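Teaching by Doing It Again

21/05/2019

When I visited the Narnent workshop in March, the woman who runs the collection side of the Ura project had been up since five and was on her second pot of tea. She apologized for the smell of toast and cleared a chair for me (it had a box of cables on it, and under the cables, a sandwich), and then we talked for most of the morning.

Ura is meant to learn small household jobs from examples. A person guides the arm through a job, the computer keeps what the cameras and joints report, and after enough of those the system tries for itself. The job they have spent the spring on is paper towels.

"People laugh when I tell them," she said. "My own mother laughed. But think about what you do when a roll runs out. You pull off the old tube, you put it somewhere, you line a new roll up with a stick you can hardly see once your hand is over it, and you let it down gently. You do all that while talking to somebody!"
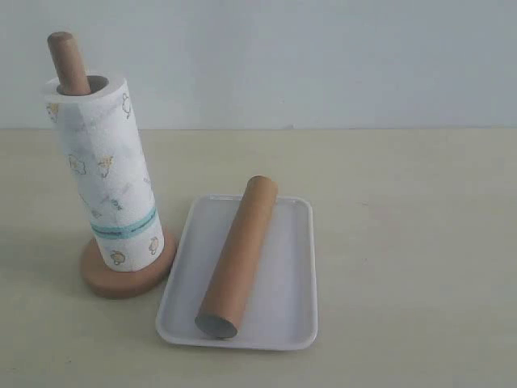 She came to this work from a bakery, of all places, and she says the early mornings were the easy part to carry over. What took longer was learning to be slow in the right way. A new operator tends to hurry through the dull stretches and then hover nervously over the hard ones, and the system picks up both habits faithfully.

"It copies your nerves," she told me. "I had one week when I kept stopping just short of the dowel, every single time, to have a little think. Well, guess what the model did. It stopped and had a little think. We threw out 200 examples from that week, and I went home and baked bread and felt sorry for myself."

By the time of my visit the team had kept 1,284 examples of the paper towel job, gathered by three operators working in turns. They change the layout between runs, a little at a time, and each person is asked to write a line or two in the log afterward. She loves the log. She read me bits of it with real affection, including a long complaint about a roll that had been squashed in the shopping bag and wouldn't slide over anything.

"We kept that one," she said. "You're going to get squashed rolls in life, aren't you?"

The software that sorts the recordings is called Hudden, and she is fond of it in the way you might be fond of an old car. It marks where each run begins and where it ends, and it is wrong often enough that somebody still goes through them by eye. She does this herself after lunch, with her shoes off.

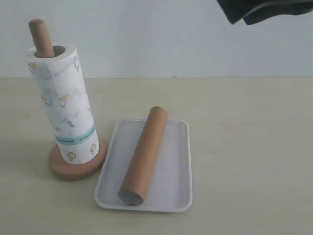

Do the failed attempts get thrown away?

"Most of them stay, with a label. If the roll tips over and the operator picks it up and carries on, I'm delighted, because the system needs to see how a person gets out of trouble. The ones I delete are where something went wrong with the recording, or where somebody sneezed and let go of the controls."

I asked what came after paper towels. There is a second table planned at Chukwu, the partner lab, which will take on dish racks, and she has a list of seven jobs she would like to try before winter. Folding a dishcloth is on it. So is putting the lid back on a jam jar, which she expects to be dreadful.

Then it was time for the next operator's turn, and she walked me to the door, still talking about jam.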